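Setting Up Your Fundraising Page for the Bresik Sleep-Out

Participant Guide, Section 2. Last updated 2022-03-05. 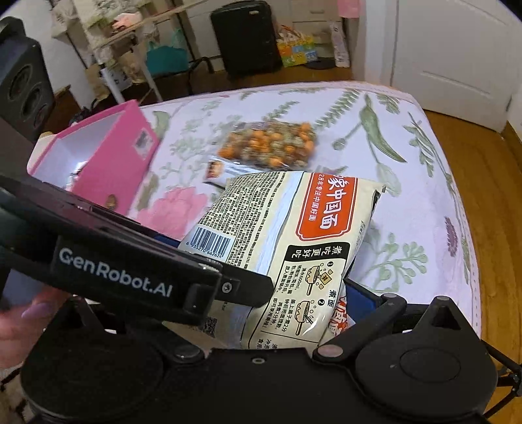 2.1 Before you start

You need an email address you can check on your phone, a bank card, and the registration code from your welcome letter. The code has six characters and does not contain the letter O. If it looks like an O, type a zero.

Team captains should finish this section before they invite anyone. Members who join before the team page exists are listed as individuals and have to be moved by hand.

2.2 Create the page

1. Go to the Cukasgate sign-in screen and choose New Participant.
2. Enter your registration code and email address.
3. Open the confirmation email and select the link. The link works for 25 minutes. If it runs out, choose Send Again.
4. Type your name the way you want donors to see it. This name also prints on your wristband.
5. Set a fundraising goal. The page fills in $599, the average raised per person last year. You can type over it.
6. Write a few lines on why you are sleeping out, or leave the standard text.
7. Select Publish.

Note: The page address cannot be changed after you publish. Check the spelling first.

2.3 Join or start a team

1. From your page, open the Team tab.
2. To join, search for the team name and select Request. The captain gets an email and has to approve you.
3. To start a team, select New Team and enter the number of sleepers. The limit is 15 per team. Larger groups, such as the two from Rieger, register as separate teams and ask for neighboring spots.

2.4 Record cash and checks

1. Open Offline Gifts and select Add.
2. Enter the donor's name, the amount, and the date you received it.
3. Bring the money to the check-in desk in an envelope with your registration code on the front.

Caution: Do not enter the same gift twice. In February we had to correct 86 duplicate entries, most of them made when both the captain and the sleeper recorded the same check.

Caution: Do not mail cash.

2.5 Matching gifts

Hiteck employees can have their own donation matched. Choose Employer Match on the payment screen and use your work email address. The match shows as Pending until payroll confirms it. Pending amounts count toward your goal but not toward the team ranking.

2.6 Getting help

For sign-in problems and lost codes, contact Kerstin Buschmann. For team moves, refunds, and anything to do with checks, contact Gerd Haberkorn. Include your registration code in the message.

Continue with Section 3, What to Bring.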